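The White Table in Barkville: An Interview About a Play Kitchen

28/09/2022

When I arrived to the play room in Barkville, the woman who looks after it was washing a colander in the sink and asked me to wait. She has worked there for 10 years. Before this she was a cook in a school canteen, and she still speaks about toy food in the way a cook speaks about real food. She asked me not to print her name, because in her opinion the room belongs to the families who use it. We talked for most of an afternoon, first standing and then on two very low chairs.

I wanted to know why she mixes real kitchen things with toys. Most play kitchens I have seen are sold as one set, and everything in them is small and made from the same plastic.

"A set is nice for one week," she said. "Then the child knows all of it. If you put a real mug beside a toy strawberry, it becomes a different game. The child has to decide what is possible. Can I drink from this? Can I wash this? I like very much when they stop and think."

The colander is the piece she defends the most. She bought it in June at Trolero, a household shop two streets away, and she paid for it herself. Parents sometimes ask her if it is not too large for small hands.

"It is large, yes. But a small colander is boring. You put in one strawberry and it is full. In this one you can wash all the fruit together, and then you can put it on your head. I do not encourage this, but I understand it."
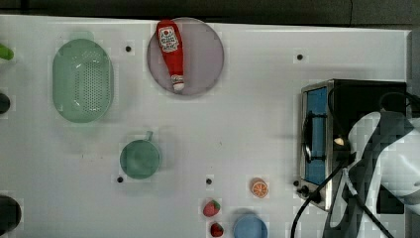 The white table with the colander, the mug, the toy fruit and the toaster oven.

She keeps the table white by decision. The former one had a pattern of flowers on it, and she felt that the small pieces were getting lost. On white, she explained, a child who is only three can find the orange slice without help. She wipes the surface in the morning and again after lunch, with warm water and a little soap, and she does not use anything stronger.

The ketchup bottle was lying on its plate, and I asked if this is where it lives. She laughed at the question.

"It has no home. In the morning I stand it up next to the plate, and some minutes later it is lying down again. For the children, ketchup is not a sauce, it is a dish. They serve it to you on a plate and they wait until you say thank you. So I stopped to correct it."

Her views on the fruit are more strict. She does not like toy fruit with faces, and she does not like fruit in colors that no fruit has. The strawberries must be red and the banana must be yellow. She also wants more than one size of the same fruit when it is possible, for the reason that children enjoy to compare, and a big strawberry with a smaller one makes already a family.

"They are always mother and baby," she said. "Always. I have never heard another version."

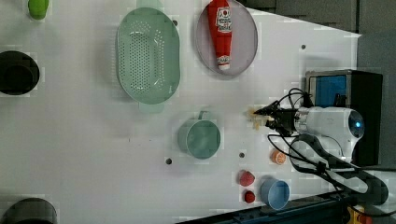 Mug, colander and strawberries in the middle of the table, with the pots on the left side.

About the pots she has a longer story. For years the room had only small ones from a box by Geto, a toy company, and the lids disappeared one after the other. She wrote to ask for new lids and received a friendly answer that the article number 2479 was not produced anymore. After this she decided that pots in her kitchen would have no lids. It was, she says, a good decision also for the noise.

"Also you can see what is inside. The child who is cooking wants that you look. With a lid you must ask, and then they say it is not ready, and you wait, and your coffee is getting cold. My real coffee, I mean."

I asked how she chooses the mugs and cups. She told me that she looks for things which are similar but not the same. A mug has a handle and is for the adults, this was settled by the children long ago. The light blue cup is for whoever is smallest. She never made such a rule, and when she tried once to exchange the two, there was a protest.

Then there is the toaster oven. I admitted that I was surprised to see one so near to the toy food. She became serious at this point and said that it is the one thing on which she does not make jokes. The oven is never switched on while the children are in the room, and an adult stays at the table during all the play.

"They do not need it hot," she said. "They need the door. Opening, closing, looking through the glass. If you are four years old, a door with a glass is almost the whole of cooking."

Behind us on the wall was a shelf from Steiner, a carpenter's shop in the same street, with the things that were having a rest. She changes part of the table every 5 weeks and writes down what goes out and what comes in. I looked through her notebook for some minutes. One page was only about bananas. 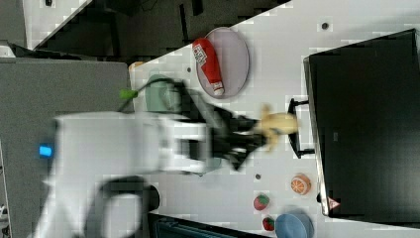 The banana is the toy that goes away most often, she told me. It fits in a coat pocket, and it can be a telephone, so it leaves the kitchen and travels. Usually it comes back the next morning in the hand of an embarrassed father. She does not lock anything and does not want to start with it.

For the tidying she uses no boxes with pictures on them. She tried them, and the children were sorting very well but they stopped playing half an hour earlier to do it. Now everything edible goes into the colander and everything else stays on the table until she comes with the cloth.

"It takes me a short time, and I like it," she said. "I was cleaning kitchens all my life. This is the first one where nothing is burned."

Before I left, she asked me to sit down properly and have something to eat. She served me the orange slice on the plate, and she moved the ketchup a little to the side to make space for it.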